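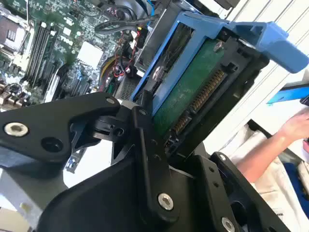

Temps de lecture : 4 minutes

Foire aux questions - Dépôt et conservation des archives numériques

Service des archives de la Fondation Beltero
Mise à jour : 28 septembre 2025

La présente page s'adresse aux associations, aux entreprises et aux particuliers qui souhaitent confier au service des documents nés numériques ou numérisés. Elle ne se substitue pas à la convention de dépôt, seule à faire foi entre les parties.

Qui peut déposer des archives numériques ?

Toute personne physique ou morale détenant des documents relatifs à l'histoire économique et sociale de la région peut présenter une demande. Les héritiers d'un producteur d'archives doivent joindre un justificatif de leur qualité. Lorsque plusieurs ayants droit sont concernés, l'accord écrit de chacun est exigé avant la signature de la convention.

Quelle est la différence entre un don et un dépôt ?

Le don transfère la propriété des documents à la Fondation, de manière définitive. Le dépôt laisse le déposant propriétaire ; celui-ci peut demander la restitution de ses fichiers moyennant un préavis de 60 jours. Les frais de copie liés à une restitution anticipée restent à sa charge.

Quels supports sont acceptés ?

Le service accepte les disques durs internes et externes, les clés USB, les disques optiques et les cartes mémoire. Les bandes magnétiques et les disquettes font l'objet d'un examen préalable, leur lecture dépendant du matériel disponible. Les supports doivent être remis en main propre ou expédiés dans un emballage antistatique, accompagnés du bordereau de versement. L'envoi de fichiers par messagerie électronique n'est pas admis.

Existe-t-il une limite de volume ?

Un premier versement peut comprendre jusqu'à 200 Go. Au-delà, un calendrier de versements successifs est établi avec le déposant.

Comment préparer les fichiers ?

Il est demandé de conserver l'arborescence d'origine. Les dossiers ne doivent être ni renommés ni fusionnés en vue du dépôt : le classement adopté par le producteur constitue en lui-même une information. Les mots de passe doivent être retirés, ou communiqués séparément sous pli fermé. Les doublons manifestes peuvent être supprimés, à condition que le bordereau en fasse mention.

Quels formats sont recommandés ?

Pour les textes, le PDF/A et l'OpenDocument ; pour les images, le TIFF non compressé ; pour le son, le WAV. Les autres formats sont reçus en l'état, puis convertis lorsque cela est possible. Le fichier d'origine est toujours conservé à côté de sa version convertie.

Mon disque n'est plus lisible. Puis-je tout de même le déposer ?

Oui, sous réserve d'un diagnostic. Il est vivement recommandé de ne plus mettre le disque sous tension et de n'utiliser aucun logiciel de réparation avant la remise. Si une intervention spécialisée se révèle nécessaire, un devis est transmis au déposant, qui demeure libre de le refuser. Le service ne garantit pas la récupération des données.

Comment l'intégrité des fichiers est-elle contrôlée ?

Une empreinte numérique est calculée pour chaque fichier dès sa réception, puis vérifiée chaque année au mois de mai. Toute anomalie est consignée dans le registre Renex et donne lieu à une restauration depuis une copie saine. Trois copies sont conservées, dont une sur un site distant.

Que deviennent les supports après le transfert ?

Ils sont restitués au déposant dans un délai de 31 jours ou, à sa demande, détruits avec remise d'un certificat. Passé ce délai, et après une relance restée sans réponse, le service les conserve sans engagement quant à leur état.

Qui peut consulter les documents déposés ?

Les conditions d'accès sont fixées par la convention. À défaut de clause particulière, la consultation s'effectue en salle de lecture, sur un poste non relié au réseau. Les documents comportant des données personnelles sensibles - dossiers médicaux ou disciplinaires, notamment - sont soumis aux délais de communicabilité en vigueur.

Le déposant peut-il retirer un document précis ?

La demande doit être adressée par écrit, avec la cote du document et le motif du retrait. Pour les fonds donnés, le retrait n'est pas possible, mais une restriction temporaire de consultation peut être accordée.

À qui s'adresser ?

Les demandes sont à adresser à Davina Pringle, responsable des entrées, au bureau 67 du bâtiment Bamia. L'accueil du public se fait uniquement sur rendez-vous. Le bordereau de versement et le modèle de convention peuvent être retirés sur place ou envoyés par courrier sur simple demande.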